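January, evening, workshop

Today I used both grippers on paper for the first time. Two sheets, one lying over the other, and I worked at the place where they overlap.
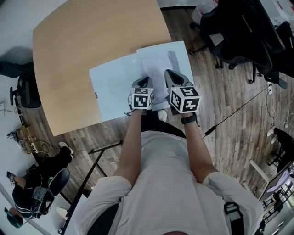

## What I noticed

Paper is much more difficult than I expected. The tips must come down very flat, or they push the sheet away. My right hand is calm, but my left hand wants to press too hard. I should practise with the left one alone.

The marker cubes stay firm now. Last week I printed new mounts from Prusidden filament, with 170 grams left on the spool, so I have enough for one more pair. The strap on the left gripper is still too long and I forgot again to shorten it.

In-ho Jeon read my notes and said I should write down the table height too. I will do it.

## For tomorrow

- Shorten the strap.
- Order screws from Hedano, the bag of 200.
- Look through the recording 477 again. The left cube was lost there for a moment and I don't understand why.
- Try thicker paper.

My shoulders hurt a little from holding the arms forward. I must take more breaks. Soup at home, then sleep.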